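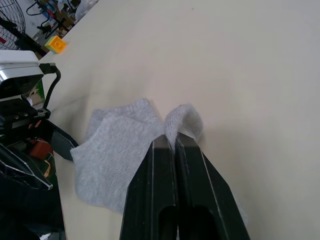 Why do socks stretch so much? Because they're knitted, and knitting is made of loops.

When you pull on a sock, all those little loops get longer and skinnier. Let go, and they spring back (well, mostly – my oldest pair has given up!). A woven cloth, like a bedsheet, has threads that go straight over and under each other, so there isn't much slack to pull on.

Look closely at a ribbed sock and you'll see thin lines running side by side. Those are ribs! They squeeze together when nobody's wearing the sock and spread apart when a foot goes in. I once tried counting the loops in one of mine and got to 265 before I lost my place and had to start over. Grr.

## What about bigger clothes?

Lots of sweaters are knitted too, and they wrinkle in soft, squishy folds. I like to fold mine into a fat rectangle and put it on a shelf. If you hang a heavy one up for a whole November, its own weight can pull the loops long, and then you get droopy shoulders. 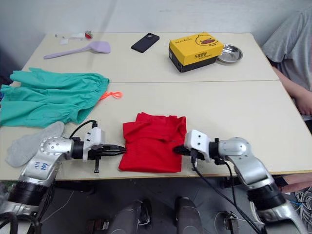

*Red knitwear in a loose bundle, with something green and crumpled to the left.*

Want to try it yourself? Find a sock and a cotton hankie, and gently tug each one. Which stretches farther? Now turn the hankie and tug it corner to corner – surprise, it stretches a bit that way too!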